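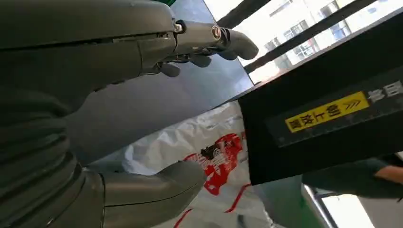
Why does a 12 V battery go flat in an electric car that is plugged in?
The small battery is charged from the big one through a DC-DC converter, and on many cars the converter sleeps while the charger is idle.

Home Threads Cars Parts Search

Asif Arain
Thread on 12 V batteries in EVs. Prompted by the Zindo hatch, which now has a software change for exactly this. Long, sorry.

The big pack runs the motor. Everything else (locks, lights, screens, the contactors that connect the big pack in the first place) runs on 12 V. No 12 V, no contactors. No contactors, no car, whatever the charge gauge said last night.

On the early Zindo the converter wakes on a timer. Every 21 hours it looks at the 12 V battery and tops it up if the voltage is low. Reasonable on paper. The check is a voltage check with no load on it, so a tired battery passes.

I logged mine through December. Resting draw settles at 19 mA once the car is properly asleep. That is fine. It takes the best part of an hour to get there after you lock it, and opening the phone app starts the whole thing again.

31 likes 4 reposts

Tanveer Rizvi ran the same log on his Nollunell estate. His checks under load: a short pulse through the heater relay, then a reading. Much better method. You can hear the relay click at night if the garage is quiet.

The Zindo change, as described in the owners' newsletter:

Britusard Owners' Quarterly, No. 101

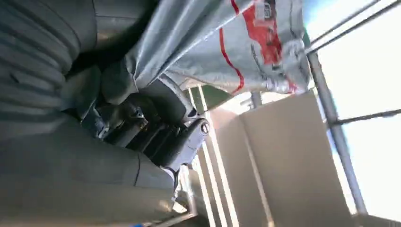

Vol. 19, p. 21

"The low-voltage check is now made with the cabin fan relay closed. Top-up begins at a higher threshold and continues until charging current falls below the set value." So they have copied the Nollunell approach, more or less. Good.

What the note leaves out: the update does not reset the battery age counter. If you fitted a new 12 V battery before the update, the car still treats it as the old one and charges it a little too hard. Ask the dealer to register the battery. Separate menu, takes a few minutes.

Kauko Kallio asked about cold weather. Below freezing my car shortens the interval on its own. I have no figures for a proper northern winter and won't guess.

Lithium 12 V replacements: Baloch sell one that fits the tray. It rests at a higher voltage than lead-acid, so the old software never topped it up. With the new software it does, but late. I would stay with AGM until somebody has a year of logs.

If you are already locked out: there is a pair of terminals behind the front tow-eye cover. 12 V across those releases the bonnet. They will not start the car. Jump the battery itself after that, then leave the car in ready mode for at least 2 hours.

Don't use a high-output workshop booster. Set the charger to its plain AGM programme.

End of thread. Log files on request, they are plain CSV.

58 likes 11 reposts 3 replies

Replies

Sadia Jadoon
Does the app wake it even if you only look at the charge level?

Asif Arain
On mine, yes. Any refresh.

Danish Gilani
Dealer told me the counter resets itself. Going back with a copy of this.

Kauko Kallio
I can log one up here this winter if you send me the settings.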